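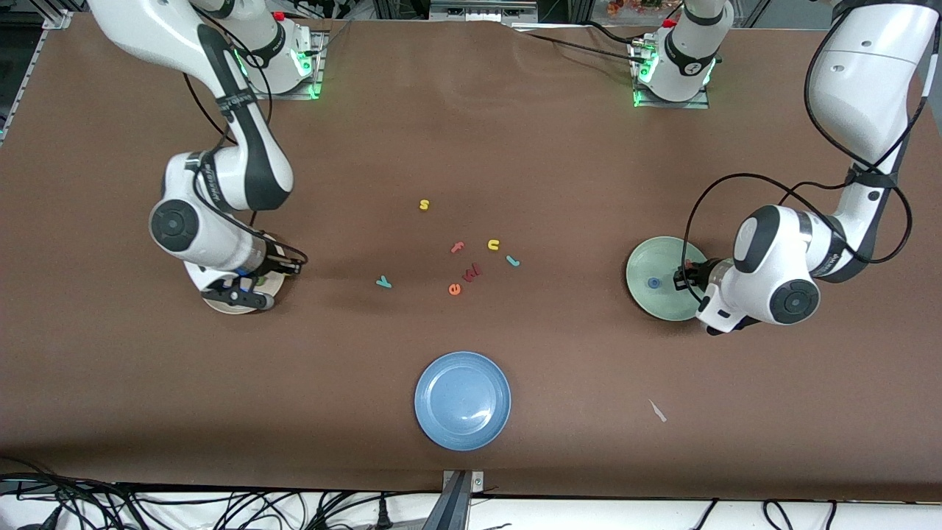
Foam Letters and Two Plates: My Favorite Rainy Afternoon Sort

I finally gave in and dumped the foam letters out on the big brown table (they had been living in a Telludico bag under my desk since February), and I'm so glad I did! All you need is a pile of letters and a couple of round plates. I like one cream and one mint green, because then you can say "this one goes on the green plate" and even the littlest kids at the Nyanda playroom know what you mean.

I keep the pile small. A handful of lowercase letters in the middle is plenty, with a plate on each side. I used to tip out the whole bag, all 62 of them, and the kids just made soup.

We usually start with color, so blues and greens go one way, yellows and reds the other. Then we switch to shapes: tall letters like t and l on one plate, short ones like s and w on the other. And please let them argue over n and u! A foam n turned upside down is a perfectly good u, and we once spent most of snack time on that question.

A few of you asked about washing. I swish mine in warm soapy water and leave them on a towel overnight. The Gakier set I had before this one curled up after I put it on the radiator, so don't do that.

Next month I want to try spelling short words across both plates, 17 minutes tops before somebody wants juice. If you have spare letters, I'm short on vowels (where do the e's go?) and would happily trade you some z's. The swap box is by the Muken shelf and I check it every morning.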